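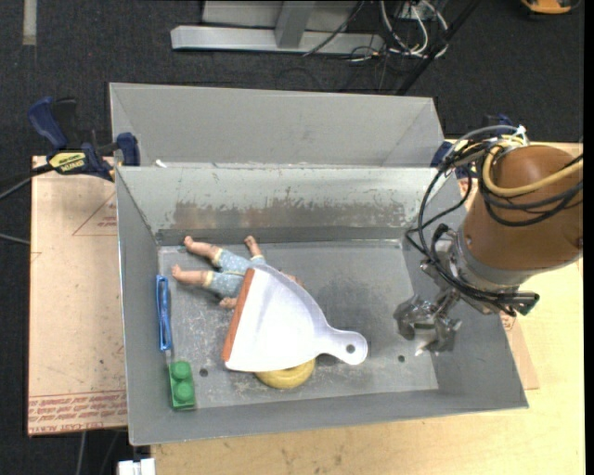
Visits > Community Partners > Pekside Toy and Household Exchange

Last updated: 31 July 2023

By Luana Paiva, Norano Family Services

In May, three members of our staff visited the Pekside Toy and Household Exchange to learn how donated goods are received, checked and passed on to families. The visit was hosted by Krishnamoorthy Mudaliar, who has managed the exchange since it moved to its present building on Evangelista Street.

The exchange accepts toys and small household items at a single counter. Donors are not asked to separate them in advance. As a result, a metal bin may hold a baby doll in its outfit, a building block and a plastic dustpan together, and sorting begins from there. Mr. Mudaliar explained that an earlier system of labeled boxes at the door was discontinued when donors found it confusing.

Dolls are set aside first. Their clothing is removed and washed separately, and the limbs and seams are checked. Building blocks are grouped by size and held until there are enough to fill a bag. Cleaning tools such as dustpans and hand brushes go to the household shelves, where they are offered to families moving into a new home. Items with cracks or sharp edges are withdrawn.

The metal bins are older than the exchange itself and show considerable wear. Staff prefer them to plastic tubs for their weight and ease of cleaning. Nusrat Baloch of our office asked whether the hard sides caused damage to softer toys, and was told that very few had been lost in this way.

Our group also toured the storage room, which has space for 500 packed bags. On the day of our visit it held 415. Bags are released on written referral from a school, clinic or family service, and 284 families received one during the previous year.

Norano Family Services will begin making referrals to the exchange this fall. Staff who wish to refer a family should request the form from Wagner Medeiros at the front office.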